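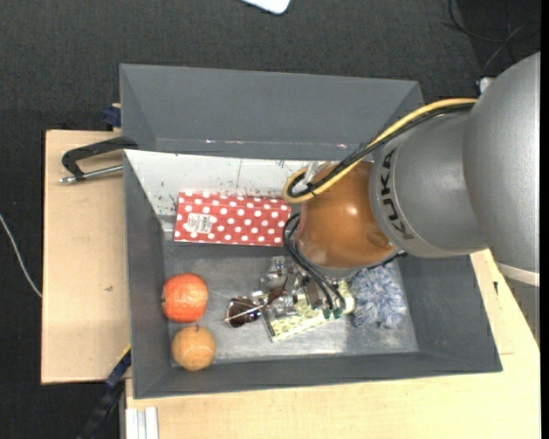
Publicações > Relatórios técnicos > Manipulação > Secção 4

Última atualização: May 9, 2023

4. Recolha de demonstrações

4.1 Montagem e tarefa

A tarefa é retirar objectos de uma caixa de trabalho funda, um de cada vez, por teleoperação. Braço KUKA, garra montada no punho, caixa cinzenta apoiada em duas superfícies de madeira e fixa com grampos. Câmara fixa, a mesma posição em todas as sessões. Os objectos são postos sem ordem definida (Fig. 4) e quisemos de propósito formas que não se parecem: coisas redondas, uma caixa comprida, óculos de sol, embalagens planas, material felpudo. A versão anterior do protocolo, de November, usava só sólidos rígidos e o conjunto saiu demasiado fácil.

Duas formas de ensinar. (a) Condução à mão, o operador agarra o punho e leva-o até à pega. (b) Comando remoto com o dispositivo Kakero, operador sentado, a ver só a imagem da câmara fixa. As duas gravam as mesmas variáveis: posições das juntas, abertura da garra, força no punho, imagem.

A condução à mão foi abandonada cedo para os objectos do fundo. O braço do operador entra na imagem, tapa a garra, e a política aprende a esperar por uma mão que depois não está lá. Mantivemo-la apenas para a aproximação, acima do bordo da caixa. Tudo o que se reporta na secção 5 vem de (b), salvo indicação.

4.2 Operadores

Participaram 7 operadores, do laboratório de Tranavton e do grupo de Larelthorpe. Treino prévio curto, sem classificação. A segunda autora (A. Ridgeway) fez as demonstrações de referência, A. Pētersons reviu todas as gravações e marcou o instante de contacto. Onde o contacto não se via, por estar atrás das mangueiras ou da própria garra, a marca foi posta pelo sinal de força. Não é ideal. Ver limitações.

Instrução dada aos operadores: escolher o objecto que quiserem, pegar, levantar até acima do bordo, largar no tabuleiro de saída. Sem limite de tempo. Foi pedido que não empurrassem objectos contra a parede para os pôr a jeito, mas quase todos o fizeram com os planos, e acabámos por aceitar. É uma estratégia legítima e a política imitou-a sem dificuldade.

4.3 Volume e filtragem

Gravadas 1,053 demonstrações, das quais 1,000 entram no treino. As restantes foram retiradas: perda de sincronismo entre imagem e juntas, paragem de segurança a meio, ou pega iniciada antes de a gravação arrancar. As pegas falhadas seguidas de correcção ficaram. Numa primeira passagem tinham sido cortadas, e o resultado era um braço que fechava a garra no vazio e seguia viagem como se nada fosse.

Frequência de amostragem reduzida por um factor de 4 antes do treino, para tirar o tremor do comando. Sem isto as trajectorias perto do fundo ficam serrilhadas.

4.4 Observações durante a recolha

Objectos redondos: pega de cima, pouca variação entre operadores. Caixa comprida: metade das pessoas pega ao centro, outras pela ponta, e a mistura das duas dá médias sem sentido se o modelo for unimodal. Daqui a escolha do critério de Fitzsimmons (secção 3.2), que separa os modos antes do ajuste.

Óculos: o pior caso. Hastes finas, lentes escuras, a imagem pouco ajuda. Os operadores aproximam-se devagar, param, recuam, voltam a descer. Essas pausas são informação mas também ruído, e um modelo que só vê posições aprende a parar sem aprender porquê. Incluir a força no punho atenuou o problema, não o resolveu.

Felpudos: a garra fecha sempre em alguma coisa, a dúvida é se fecha no suficiente. Aqui o comando remoto perde para a mão, o operador não sente o material. Fica para trabalho futuro um retorno háptico, mesmo que grosseiro.

Nota sobre os cabos. Nas poses mais baixas o feixe de mangueiras dobra para dentro da caixa e pode roçar nos objectos. Os operadores compensam rodando o punho e essa rotação aparece nos dados como se fizesse parte da pega. Não corrigimos. Quem reutilizar o conjunto com outro encaminhamento de cabos deve contar com isso e, se possível, re-gravar as poses do fundo.

Fig. 4. Pega por teleoperação no interior da caixa de trabalho, com a garra junto aos objectos do fundo. A zona de contacto está parcialmente oculta.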